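Two-Arm Sorting Bench: Pre-Purchase Inspection Checklist, with Comments
Bench 1, checked ahead of the July order

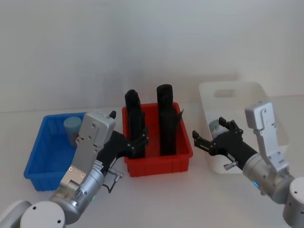 Fitzgerald Calloway
Equipment Planning, Zernuso

We want a second bench like this one, and I couldn't be happier about it! Before the order goes out I went through the first bench line by line, so the money goes where it should.

1. Table and bins
Blue, red and white bins within working range: OK
Rims free of cracks: OK
Comment: Plain plastic bins have been great. Budget 20 spares, same sizes. Please keep the three colors, the operators love them (so do I).

2. Arms
Mounting bolts torqued and marked: OK
Link plate screws present, both arms: OK
Both arms stop on the red button: OK
Comment: Stop test done three times at full speed. Ondano quoted a mount kit at 395 per arm. Worth it, and it saves us drilling our own plates again.

3. Grippers
Finger links move freely, no play: OK
Finger bolts tight: RECHECK
Comment: One bolt on the left gripper took a quarter turn. Add thread locker to the parts list, and put one complete spare gripper in the budget. We can swap one in 33 minutes if it's on the shelf, but waiting on a shipment is another story.

4. Cables
No pinch points through full travel: RECHECK
Connectors seated: OK
Comment: The thin black cable under the left gripper hangs down near the front of the red bin. I'd like a clip or a sleeve on it before we copy the layout. Uibo sells a sleeve kit, price still to come.

5. Handling of tall items
Arms clear upright items in the red bin: OK
Cylinders released without tipping: OK
Comment: Tall black cylinders standing up in the bin are a really good test, keep using them. Ask Kenex if their deeper bin fits the same footprint.

6. Budget notes
Spares and cable work should come to around 2,000, not counting the arms. Guarding is on a separate line and still needs a quote.

Open before ordering: finger bolts, cable clip, Uibo price, guarding quote. Send me any changes by noon and I'll update the sheet.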